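4.2 What the packers told me about the odd boxes

I went into the Britau site thinking I'd write about speed. Everybody who pays for a robot cell wants to talk about speed, and so did I, for most of the first month. Then I sat down on an upturned crate next to Doina Trajkovski at the end of a shift and asked her what was different now, and she talked for the whole break about barcodes.

Before the arms came in, a packer at Britau picked up a carton, turned it over in the hand, found the code, scanned it and dropped it in the order tote. All one motion, really (I tried it and was terrible at it). Doina said she could do it while telling a story. Now the arm does the picking and the turning, and she looks after 2 cells from a screen, stepping in when one of them stops and asks for help. I logged 1,366 of these stops over the study period, and I'll get to the breakdown in 4.3, but the number alone misses what I found most interesting, and that's what the stops do to a person's day.

A stop can come at any moment. You can be idle for a long stretch and then have both cells calling you at once! Kenneth Matheson, who worked the same line by hand for years, told me he goes home less sore and more tired, and I heard some version of that from most of the 23 people I interviewed. His back likes the new job. He misses having a rhythm of his own.

The slim gift cartons came up again and again. They're narrow, the code is printed on a thin side face with a lot of small print crowded in next to it, and the big decorated face is the one the eye goes to first (Figure 4). The packers had their own tricks for these, like pinching low and rolling the box toward the thumb, and not one of those tricks was written down anywhere. When the Tukico software was being set up, the integrator asked for a list of products and their sizes. I've seen the list. It's a good list, with no thumbs in it.

Eleni Obradović, who runs the floor, changed that in April. She started paying two packers per shift to sit with the technician and go through the stops from the day before, and grip points for the slim cartons were the first thing they reworked. Doina was one of the two. She was pretty blunt with me that she'd liked being asked, and that she'd have liked it a lot more if it had happened before the arms were bolted down. Her job title still says packer, by the way, and so does her pay grade, which I come back to in Section 6.
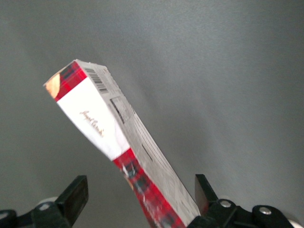 Figure 4. Slim tartan carton at the gripper, with the barcode on the narrow side face.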